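Trimton Local Economy Monitor
Progress report to the Conwood Fund
22 January 2023
Prepared by Annelies Mulder, project lead

Where we are

The second half of the grant period has been our best stretch so far, and I'm very glad to be able to write that! When we last reported, in July, we had a method on paper, a half-built database and a fair amount of worry about whether small firms would answer our questions at all. We now have two full quarterly rounds behind us and a first working version of the Trimton activity index.

For anyone at the Fund who is new to the project: the national statistics office publishes output and price figures for the region as a whole, and Trimton disappears inside them. The town council, the credit union and the business owners we talk to all want to know how the local economy is doing, and until now they have had to guess from the regional number. Our index draws on turnover reports from a panel of local firms, job postings, commercial electricity use and a small basket of shop prices we collect ourselves.

The business panel

We promised you 100 firms and we have 107. The last few came in through word of mouth (a bakery owner talked two of her suppliers into it, which made my month). Retail and food service are well covered. Construction is thinner than I'd like, and we have only 6 firms in transport and storage, so one late reply there can swing the sector reading. We are weighting for this, but more firms would be a far better answer than more weighting.

The shortened form has helped enormously. It went from four pages to one, and most owners now fill it in on their phones. We lost some detail on inventories by doing this. I think it was the right trade, though our analysts miss those numbers and remind me of it often.

First results

The index is set to a base of 100 for the opening round. We are not publishing a growth rate yet. Two rounds can't tell us what is seasonal and what isn't, and I would hate to see an early number quoted around town and then revised away. What we can share is the direction: services picked up between the rounds, manufacturing was flat, and hiring plans were stronger than owners' own sales expectations. That last gap is fascinating and we want to dig into it.

Price basket

The basket now holds 34 everyday items, from bread and cooking oil to bathroom goods and bus fares. Collectors visit the same shops in the same week of each round. The hardest part has been replacements. When a product goes off the shelf, we need the closest match, and two sensible people can pick different ones. We wrote a short guide on this in the fall and agreement between collectors has improved a lot.
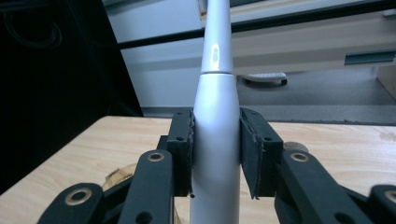

Data handling has moved to Drelura, which replaced our shared spreadsheets. Setup took three weeks longer than planned, and we ran both systems side by side for one round to be safe. The Pai module, which flags odd price jumps before they reach the index, is running well and has already caught several typing errors.

Budget

Spending is slightly under plan. Travel came in low and software came in high. We would like to move the unspent travel money to panel recruitment in construction and transport, and I'd welcome your approval for that by the end of next month.

Next steps

Round three forms are ready to go out. After that we will test a seasonal adjustment on the electricity series, the only one with enough history, and write up the method in plain language for the council. A draft will come to you first. If anyone from the Fund would like to sit in on a collectors' meeting, please come, you'd be very welcome.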